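Visit report: Irnley toy works, open day, 1/4/26

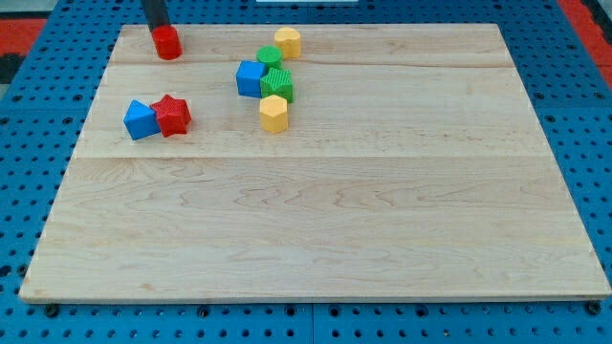
Colored blocks on a pale wooden board, Irnley.

The Irnley works opened its finishing hall and paint room to trade visitors for one day. Our interest was narrow: how a small maker keeps color consistent on turned and sawn wooden blocks, and how it tests the coating before sale.

Blanks arrive from the Guta sawmill already dried. Incoming moisture is checked on a sample from each pallet, and any pallet outside the limit goes back to the rack for a week. Cylinders are turned on two older lathes at the north end. Cubes and prisms are sawn, then tumbled to take off the sharp edges. Tumbling time depends on the wood – beech takes longer than lime, and the operators still judge the end point by hand.

The paint is a water-based product sold under the name Prosex. It goes on in two coats with a light sanding between them. Drying racks hold 614 pieces each, and the usable load is 574 once the bottom shelf is left out. Air flow on that shelf is poor and the yellow in particular stays soft. A new fan is planned for August.

Color is compared against a painted master under a fixed lamp. Red drifts most between batches. The works has tried a meter on loan from Dunne but found the readings hard to repeat on curved faces, so the cylinders are still matched by eye.

Rub testing takes place in a side room. A damp cloth is drawn over the piece for 30 strokes and then inspected for color. We asked for the reject rate and were told it is not published.

Parking is behind the timber store. Hearing protection is required at the lathes and is handed out at the door. The stairs to the paint room are steep, with no lift. Requests for sample sets go through the sales office – allow two weeks.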